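Carnet > Sport > Reprise

Classé dans : Souffrances volontaires

J'ai repris la boxe à un âge où les gens sensés achètent un transat. Le club s'appelle Kakton, comme une marque de colle, et occupe le sous-sol d'un ancien garage de Villanueva. Premier cours en juillet, sans fenêtre.

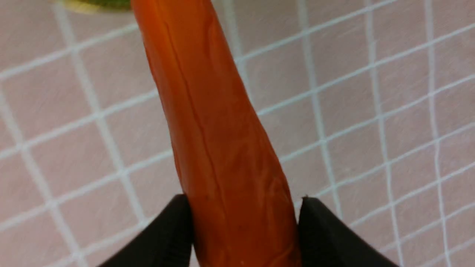

Photo : Hazel Park

Danilo Soriano, l'entraîneur, croit beaucoup à la corde à sauter. 100 sauts pour se mettre en jambes. Au neuvième, j'avais déjà fouetté mes mollets et ceux de Tarek, mon voisin de tapis, qui m'a pardonné d'un signe de tête (il n'avait plus de souffle non plus).

Ensuite, deux rounds de sac. Le sac a gagné aux points. Danilo m'a dit que ma garde était « intéressante », mot que mon banquier emploie aussi.
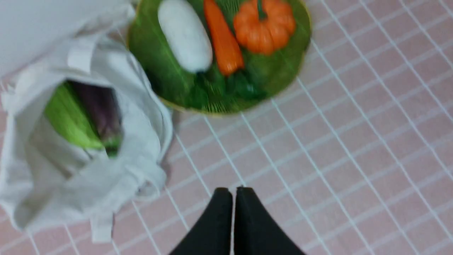

Carrelage rose, plateau vert.

J'ai dormi onze heures et descendu l'escalier en marche arrière pendant deux jours. J'ai quand même pris l'abonnement de six mois. Wanda, à l'accueil, m'a demandé si j'étais sûr. J'ai signé de la main gauche, la droite ne fermait plus.

À lire aussi
- Mes gants sentent le fauve : essais comparés
- Courir à Flellstead sous la grêle
- Le protège-dents, ce faux ami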